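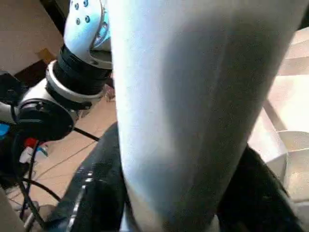
Fig. 3. Robot arm, left, beside a pale, soft-looking shape seen close up.

3. Setting up your casting alerts

OK, you've installed Fitik, you've picked a password, and you're looking at a home page with nothing on it. Good! This is the part I like best. By the end of this section you'll get a message when someone you care about joins a movie, drops out of one, or says something about it at a festival.

I'm going to use my own list as we go. I follow Henryk Szulc (always have, even through the submarine movie) and the Fustthorpe films, so those are the names you'll see. Swap in your own.

You'll need your login, an email address you really check, and the names of two or three actors or titles to start with.

3.1 Adding a person

1. Open the menu and choose Follow, then People.
2. Type the name. You can skip the accents if your keyboard fights you. I type Urbanczyk and it finds Urbańczyk every time.
3. Look at the credits under each result before you tap. There are two Henryk Szulcs in the database, and one of them is a sound editor. I followed him for a month. Lovely career, but he was never going to be cast as the villain.
4. Tap Follow. The button turns green.
5. Pick what you want to hear about: Cast, Left Project, Quotes, or Everything.

Note: Everything means everything. It includes birthday posts and what people wore to the airport. I started there and had 146 alerts in my inbox by the next morning, so I'd go with Cast and Left Project and add Quotes later if you miss them.

3.2 Adding a movie or series

1. Go back to Follow and choose Titles.
2. Type the title. If the movie doesn't have one yet, search for the director or the studio instead and look under Untitled.
3. Choose Whole Series if you want the sequels too. For Fustthorpe I did this, and it picked up the third movie before I'd even heard there was going to be one.
4. Set the Status line to Announced, Filming, or Released. Alerts stop once a movie goes past the status you choose.
5. Tap Save. (Yes, people have a green Follow button and titles have a gray Save button. I've asked.)

Note: You can follow up to 874 people and titles put together on one account. If you reach that, go to Follow, then Clean Up, and it'll show you the ones that haven't had any news in a year.

3.3 Rumor level

Please don't skip this one. Every story gets a rumor level from 1 to 5. A 1 is a studio announcement or the actor saying it into a microphone. A 5 is somebody's cousin saw somebody at a hotel.

1. Open Settings, then Rumor Level.
2. Move the slider. It starts at 5.
3. Set it to 2 for a quiet life. A 2 lets in trade reports that name a source.
4. Tap Apply to All, or the change only covers the last person you added.

Caution: At level 4 and above, Fitik sends stories before anyone has checked them. Don't share those as news. I told an entire group chat that Szulc had the lead in the Urbańczyk remake, and then he told a reporter at Mernness that he'd never read the script. They still bring it up.

3.4 Festival mode

Festivals are where the quotes come from. An actor is there to promote one movie, gets asked about a completely different one, and the answer is in every feed by dinner. Festival mode bundles all of that into a single message a day.

1. Open Settings, then Festival Mode.
2. Choose your festivals from the list. Mernness runs in November, and you can turn it on any time before then.
3. Pick a delivery time. I use breakfast.
4. Turn on Merge Repeats. The same quote gets reprinted all over the place, and this keeps the longest version with a link to where it first ran.

Caution: Festival mode overrides your quiet hours on opening night. If you sleep with your phone near your head, turn on Silent Opening as well.

3.5 Check that it works

1. Go to Settings, then Send Test.
2. Wait for the message. Mine usually takes less than a minute, but give it 20 before you worry.
3. If nothing shows up, look in your spam folder and mark the message as safe.
4. Still nothing? Check your email address for typos and send the test again.

Note: The test message says an actor called Test Person has joined Test Movie. Jolanta Makowska on the help forum has kept a thread going about what Test Movie might be about. It's at 3,000 replies and they have a poster now.

If you'd like to share your list with a friend, that's section 4. If your old list came over from the previous version with the names in the wrong order, go to section 6 first and run the sort.

Section last updated 10/14/21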